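The kitchen that comes before the kitchen

By Ayane Ogura
2024-11-02
243 shares | 14 comments

Bradden wants to sell you a pair of robot hands for your kitchen counter. Before that, it wants you to pay for a simulator, and the simulator is what I spent August with.

The package is called Ultodlow. It costs $908 a year and gives you a virtual counter, some dishes and two arms to train on them. The sales pitch says skills learned on screen carry over to real hardware with little extra work. I've heard that one before.
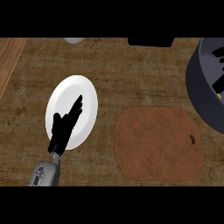 Does practice in a simulator make a robot useful in a real home?
Sometimes, for narrow jobs, and usually after more tuning than the brochure admits. Real plates are greasy and real counters wobble.

Joon-young Seo, who runs product at Bradden, told me the rendered plate behaves "close enough to the one in your cupboard." I asked him how close. He promised me test results, and I'm still waiting for them.

The part I did like is the setup. You can put a plate, a board and a pot on the counter, drop in a piece of fruit and have a task ready before your coffee cools. The hands have proper jointed fingers – harder to control than a simple clamp, and the manual is thin on help.

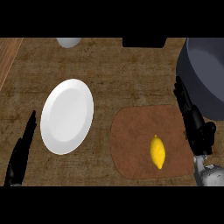

Ultodlow's virtual counter, with a lemon on the cutting board and an arm on either side.

Berkay Kılıçarslan, who tests kitchen equipment at Wotcombe, is less patient than I am. "Show me a wet lemon and a dull light bulb," he said. "Then we can talk about money."

He has a point. If you already own arms and know how to train them, a year of Ultodlow may save you some broken dishes. If you're buying it as a down payment on a robot cook, I'd wait until Bradden lets somebody outside the company try the hands on a real sink.

674 views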